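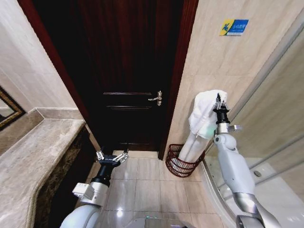
Spring news from the Tromville Tool and Home Library

4/19/19

What a winter! We closed the books on our third season with 1,309 loans, and I still can't quite believe it when I type it. The season before was 438, and back then we thought we were busy. The pressure washer went out so often in the last mild spell that Teodora Hoxha started a paper waiting list on the back of the door, and people were signing it while they waited to return something else.

So first of all, thank you. If you borrowed a tile cutter, brought back a clean tile cutter (bless you), or dropped off a box of clamps from your uncle's garage, you're the reason the shelves look the way they do.

The big item this month is that our Saturday-style repair mornings are moving to evenings. A lot of you work mornings and told us so, some of you more than once! Starting with the next session we'll open at 5:30 and go until the coffee runs out or 8:30, whichever comes first. Same place, the old feed store on Whitelaw Street, side entrance. The front door still sticks in damp weather and we haven't fixed it yet, which I know is a little rich coming from a tool library.

Teodora will be running the first evening, and she's picked door hardware as the theme. I sat in on her practice run and learned more in an hour than I had in ten years of living with handles that droop. Did you know that a floppy lever is very often just one small set screw? You find it on the underside or the edge of the handle, you snug it up with a hex key, and you're done. I went home and did four of them before supper - my husband thought we had company, all the doors were clicking shut so nicely.

She'll also cover latches that don't catch (usually the strike plate has to move up or down by the thickness of a coin), hinges that squeak, and how to pack out a stripped screw hole with wooden matchsticks and glue. Bring a handle from home if you have one that's giving you trouble. Take a phone picture of it before you take it off, and put the screws in a bag with your name on it. Last year we ended up with a jar of mystery screws and it's still on the counter if any of them are yours.

New on the shelves: a Drerik cordless drill with two batteries, a laser level, a proper wallpaper steamer, and a folding workbench that two grown adults can set up without an argument. We tested that. The Triltent shade canopy is back from being patched and can be booked for yard sales and graduation parties. Please dry it completely before you fold it up. If it's raining when you return it, tell us and we'll hang it in the back.

The steamer fund stands at $1,467, which paid for the steamer with plenty left over, so we're putting the rest toward a second sander. The one we have is out nearly all the time, and I've been wanting to do my own porch steps since October.

A few housekeeping notes. Loans are still seven days, with one renewal if there's no waiting list. Late fees are still a dollar a day and we still feel bad charging them. There are 42 places for the evening session and sign-up is on the clipboard by the till, or just reply to this newsletter and I'll write you in. Kids are welcome if they come with a grown-up, and there's a box of old locks they can take apart.

Oh, and whoever left the lemon bars on the returns cart, please come forward. We'd like the recipe!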